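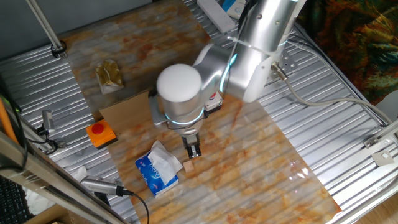 Dana Itow
Support technician and occasional blogger

June 2020

My music library lived on one laptop for nine years. It had 1196 albums in it, most of them ripped from CDs I no longer own, and the laptop's fan had started making a grinding noise. Last weekend I finally moved everything to a new machine. I'm writing down what I did, partly because I will have to do it again for my father's computer in September.

The first thing I did was check the size of the folder. It was 122 GB, which was more than I expected and more than the free space on the thumb drives in my desk. I used an external hard drive instead. It's slow but it works. If you buy one for this, format it as exFAT before you copy anything. Mine came set up for Windows only, and the Mac could read from it but not write to it.

Next I let the music program gather up its files. Over the years I had added songs from the desktop, from the downloads folder and from an old backup, and the program had left them all where they were. There is a menu command called Consolidate Files that copies everything into the main music folder. Mine took most of Friday evening. It also stopped twice to complain about songs it couldn't find. I wrote those down on a pad and went looking for them later. I found all but two.

Then I quit the program and copied the whole folder to the drive. Not just the songs - the library file too. The library file is where the playlists, play counts and star ratings are kept. If you copy only the songs, you can still play them, but every playlist is gone and the "date added" on everything becomes today. I made that mistake in 2011 and I'm still a little sore about it.

On the new laptop I copied the folder into Music, held down the Option key while opening the program, and pointed it at the library file. It thought for a while and then opened with everything in place. My running playlist was there, with all 32 songs in the right order.

The phone was more trouble. When I plugged it in, I got the warning that it was synced with another library and that going ahead would erase and replace its contents. I made a full backup of the phone first, then clicked through. The music came off and went back on, and my photos and messages were left alone. A few albums showed up with the wrong cover art. Unchecking them, syncing, checking them again and syncing once more fixed all but one. That one is a live album from a band in Murwood and I can live with a gray square.

I also had to remove the old laptop from my account. You only get so many authorized computers, and I had used up one on a machine I gave away and forgot about.

I haven't wiped the old laptop yet. It's on the shelf in the hall closet with the external drive on top of it, and I plan to leave both there until I've gone a month without missing anything. The two lost songs are still lost. If I find them I'll add a note to this post.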